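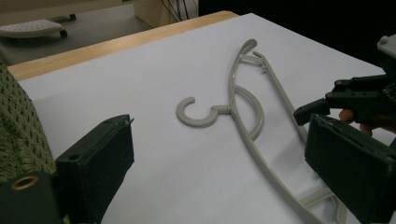
Figure 3. Grey plastic hanger laid flat on a white tabletop with light wooden edging.

3.2 Hangers

The hanger was the least studied object in our household inventory and, for the purposes of this paper, one of the more informative. Earlier work on wardrobe storage has concentrated on the garment, and treats the hanger as a fixed part of the rail. In the Vurville homes it was seldom fixed to anything. Hangers were found on door handles, over the backs of chairs, on radiators and on the floors of wardrobes, and a good number lay on tables and beds at the time of the visit.

We recorded 700 hangers across 32 households. Of these, 83 were not on a rail, hook or peg when first seen. The visits took place in August, when heavier clothing had been put away, and the share of empty hangers is probably higher than it would be in winter. We return to this point in Section 5.

Hangers were sorted by material first (plastic, wire, wood, padded) and by form second. The second step proved harder than the first. Wire hangers differ little from one another, and the wooden ones fell easily into those with a trouser bar and those without. Plastic hangers would not sort so neatly. Many have extra loops, clips or small hooked ends in addition to the main hook and arms, and residents did not agree on what these parts were for. The hanger in Figure 3 has a thick, open hook on a short neck, a thinner curved piece that loops out beside the neck and rejoins the arm, and a small hooked tip at one end. We coded it as "plastic, shaped, with secondary parts", a class we had to add after the first week of visits.

Residents were asked to describe, in their own words, any part of a hanger other than the main hook. Small hooked ends were most often said to be for straps. Inner loops were variously said to be for ties, for scarves, for a second hanger, or for nothing in particular. Several people said they had owned such hangers for years without using the loop at all. One resident used it to hang the hanger itself on a nail inside the cupboard door, with the main hook left free for a dressing gown.

Where a hanger was found lying flat, we noted the surface and its other uses. Tables and beds accounted for most of these cases. Residents explained them in much the same way from one home to the next — the garment had been taken off to be worn, ironed or folded, and the hanger had been put down on the nearest clear surface. It then stayed there until the surface was wanted for something else. Only a small number of residents said that they returned a hanger to the rail straight after taking the garment off it.

A flat hanger takes up more room than its weight suggests. On a rail it occupies little more than its own thickness, but on a table the hook, neck and arms spread over an area that cannot easily be used for anything else. Papers and plates were placed beside hangers and hardly ever on top of them. Two residents objected to hangers on the dining table in particular, and in both homes the hangers were moved to the bed before meals and from there, in time, to the wardrobe.

Colour mattered less than we had expected. The Lolier survey of rented flats reported a strong wish for matching sets, and our interview guide followed it in asking about this directly. In Vurville most rails were mixed, and residents spoke of matching hangers as something they might buy after a move. Grey and black plastic hangers were the most likely to be described as having "come with the flat" or with a purchase. Wooden hangers were more often remembered individually, including where they had been bought and by whom.

Storage of spare hangers varied. Some households kept them at one end of the rail, and others in a bag, a box or a suitcase. Shaped plastic hangers with secondary parts tended to catch on one another when kept loose, and residents who stored them in bags complained of having to pull out several to get one. No such complaint was made about plain wooden hangers.

The full coding sheet, as revised on September 24, 2018, is given in Appendix B. It departs from the Floltusbridge scheme in two respects. The class for shaped plastic hangers is new, and "out of place" has been dropped as a category, as residents used the phrase in too many ways for it to be coded reliably. The Van Rooij inventory, which lists just over 1,000 household items by room, has a single entry for hangers under "bedroom" and was of limited help here.

3.3 Hooks and pegs

Hooks were recorded wherever they had been fixed to a wall, a door or the side of a cupboard. Adhesive hooks were counted separately from screwed ones.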